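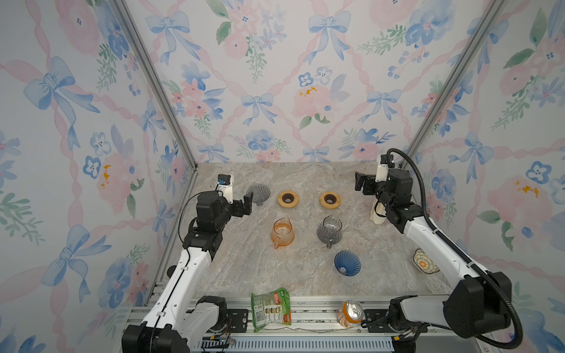 Home Recipes Coffee House Stuff About

The coffee corner gets its own post

December
By Verena Reisinger

I've been promising a post on the coffee corner since the wallpaper went up, and my inbox says you mostly want to hear about the wallpaper. Fine! It's bows and roses, with pink ribbon twisting all over the place and little blue flowers that I keep calling pansies. I fell for it in a sample book and carried the sample in my purse for a month. Damian voted for plain white paint. Damian lost.

Anyway, coffee. I switched to pour-over last winter after our old drip machine (a Brisum, rest in peace) started tasting like hot pennies. I thought it would be a fussy weekend thing and now I do it every single morning, in my robe, before anyone is allowed to ask me a question.

The dripper is smoky gray glass with ribs down the cone. I store it upside down when I'm not using it, mostly out of habit from my mother's kitchen, where every cup in the cabinet lived on its rim. The pitcher is ribbed glass too, with a bit of that same smoky tint, and it has a nice curved handle that I can hold on to when I'm half asleep.

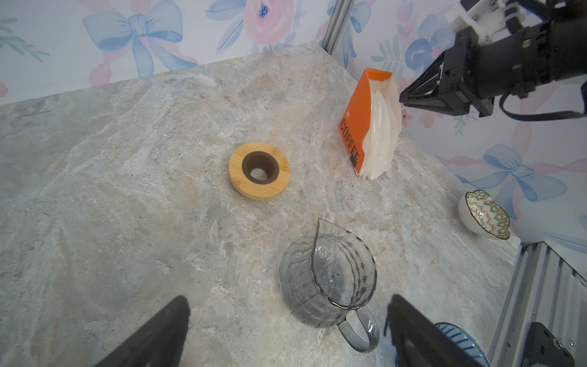

Filters were my big problem for a while. I kept them in a drawer and they got bent and sad, and then I'd fight to open one up while the kettle was screaming. Now they stay out in their orange and white box, the one with COFFEE up the side in giant letters, and I just grab one. They're the cone kind. I fold the seam over, give it a rinse with hot water, dump the rinse water, and then in go 26 grams of coffee. That makes enough for me and a polite half cup for Damian.

The round bamboo piece with the dark ring in the middle is probably my favorite thing of the bunch. It warms up all that glass. I wipe it with a damp cloth and never let it soak — I ruined a bamboo spoon that way and I'm still annoyed.

Then there's the white bowl with the scalloped rim and the green, gold and pink bands. It has no coffee job at all! I just like it next to the roses. Damian says it should hold sugar, and he may get his way on that one.

Next up is the shelf for the mugs, which are still in a box in the hall.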